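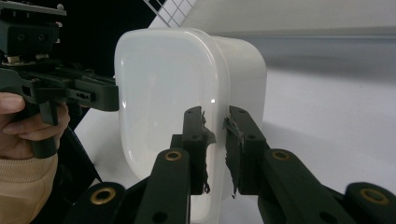 Golthorpe, August

Re: finger pads on the hand-held pair

Traian, thanks for the notes. Answers below your text.

Traian Husar wrote:
> Are you still on the taped fingertips? Ours at Kerr
> started to peel after 40 grasps. Also, do you start with
> the jaws level or let each hand go where it likes?

Still taped, and the padding is frayed on both tips. I plan to change it every 100 grasps and keep a count on the bench sheet. Edit Borbély offered to cast some silicone pads, 15 mm wide, but I want a baseline on tape first.

On the start pose: jaws level, one each side of the tray, pointing in. The wire basket stays behind it, toward the back of the table. 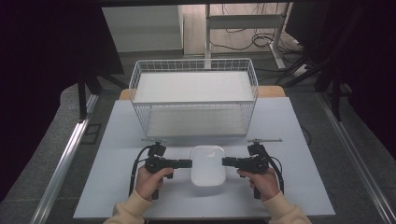 Both grippers at the tray before a grasp, basket behind.

The bushings in the link arms are the brass ones from the Fledau drawing. If you print new arms, ream the holes after printing — mine came out tight. I can mail you the file for the fingertip block if the one on the list won't open.

Catherine Lennox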